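Keep One Table Bare

My opinion, after 14 years of living in small apartments and four in a slightly bigger one, is that every home should have one table with almost nothing on it. I don't mean a dining table cleared for company. I mean a table that stays clear in the middle of the week, when the mail has come and people are tired.

We have a white one against a white wall. Before that we had a Plunden sideboard, secondhand, 273 dollars plus the van. It had three drawers and a wide top, and both filled up inside a month. I once took everything off the top to paint behind it and found two phone chargers for phones we no longer owned, a bag of picture hooks and a library card from another county. None of it had been put there on purpose. A flat surface near a door collects things.

Leonardo Dal Bello, who used to write the household column for the Runance newsletter, argued that the cure was more storage. He priced out a wall of Gatti cabinets at 1,049 dollars and called it cheap for the peace of mind. I disagreed with him then and I still do. We bought cabinets once, not Gatti but close enough, and spent 820 dollars to move the pile eight feet to the left and put a door on it. The pile kept growing, and now we couldn't see it.

What worked was a rule. One thing may stand on the white table at a time, and it has to be something a person in the house is going to use that day. A drink counts. So does a library book that is due. When you set down a second thing, the first has to go somewhere.

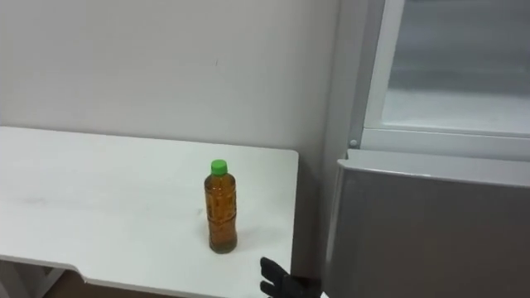

A bottle of something to drink is easy to find

With a single bottle out, green cap and all, you know where your drink is from across the room. You also notice when it has been sitting there since breakfast. On the old sideboard a bottle like that would have gone behind the fruit bowl, and we would have opened another one.

The objection I hear most is that a bare table looks cold. Maybe it does. Ours has smudges and light scuffs, and against a plain wall those show. I would still take a scuffed top I can wipe in ten seconds over a nice one I have to unload first.

The other objection is that families with small kids can't do it. I think they can if the table is small. My sister keeps hers to a Deltum side table in the hall, and her boys mostly leave it alone. They have the whole floor.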